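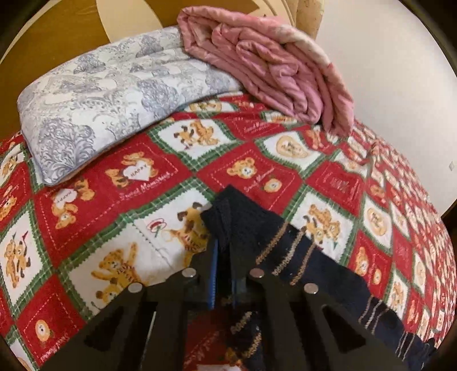 A knitted garment held over a patchwork quilt, with folded bedding behind. Busy prints and soft layers are the working conditions for Dumus.

The first version of the Dumus perception stack could find a towel on a grey table in 16 milliseconds. Put the same towel on a printed bedspread and it returned four towels, none in the right place. Jolene Mudgway, who leads the software side at Stakisar, keeps the log from that run on the office wall.

Dumus is a control and planning package for handling clothes and bedding in ordinary homes. It takes in video and jaw position, decides which pixels belong to the thing being held, and plans the next move of the fingers. Most of the effort over the past year has gone into the second of those stages.

The difficulty is easy to state. A segmentation model trained on plain backgrounds learns that a strong edge marks the end of an object. On a quilt of red and white squares, divided by plaid borders and filled with teddy bears, strong edges are everywhere and mean nothing. A dark navy knit laid across it has a clear outline in places, but it also has thin gold and tan stripes of its own. A network that trusts contrast will cut the garment along its trim and join the offcut to a bear.

Stakisar's answer was to stop asking one image to settle the matter. The current model, Wornura, compares short runs of video and looks for patches that move together. When the fingers shift, cloth in the grip shifts with them after a small delay, while the print beneath stays put in the bed's own coordinates. The stripes on a cardigan travel with the cardigan. Wornura groups pixels by that shared motion first and consults colour second.

"Colour is a tie-breaker," says Malathi Unnithan, who wrote the tracking code. "It used to be the judge."

Motion grouping brings its own faults. If a garment drags on the quilt, the quilt may wrinkle and move too, and for a few frames the two are one object as far as the tracker can tell. Unnithan's fix is a friction term in the cloth model: the planner predicts how far the lower layer should creep under a given pull, and anything beyond the prediction is assigned to the upper layer. It works well for knits on cotton. Satiny fabrics remain poor, as they slide over themselves and the fold lines wander with every change of light.

The training set holds 3263 clips, of which 665 were labelled by hand. The rest carry labels passed forward from one frame to the next and checked by a script that rejects any mask whose area jumps too far between frames. Hanyu Lu, who built the script, set the threshold at 18 per cent. Below that, it threw away too many honest clips of sleeves dropping out of a bundle. Above it, the masks began to leak into the bedding.

Lu also made the viewer that the team uses to examine failures. It shows the video, the mask and the planner's chosen grasp on a single timeline, and it can replay a clip with any one input switched off. Removing colour altogether costs less accuracy than the group expected. Removing jaw position costs a great deal, particularly where the fingers hide part of the cloth. With wide black jaws close to the lens, that is most of the time.

Planning is the more conservative half of the package. Dumus keeps a coarse mesh of the garment, updated at every cycle, and scores candidate grasps on three quantities: the likely number of layers between the fingers, the distance to a known feature such as a hem, and the risk of picking up whatever lies underneath. The last is weighted heavily. A missed grasp can be tried again, whereas a grasp that takes the quilt along with the jumper disturbs everything the mesh depends on.

Victor Gachanja, who maintains the planner, would like to replace the mesh with a learned model. Mudgway is not yet persuaded. The mesh is slow and often wrong about ribbed fabric - it treats each rib as a possible fold - but its errors can be drawn on a screen and argued over. A trial of both methods on the same clips began in May under the name Deng. Gachanja's version is faster on every garment so far and gives worse answers on anything with an open front.

The next release will keep the mesh and add a separate detector for plackets and button bands. Satin has been moved to the release after that.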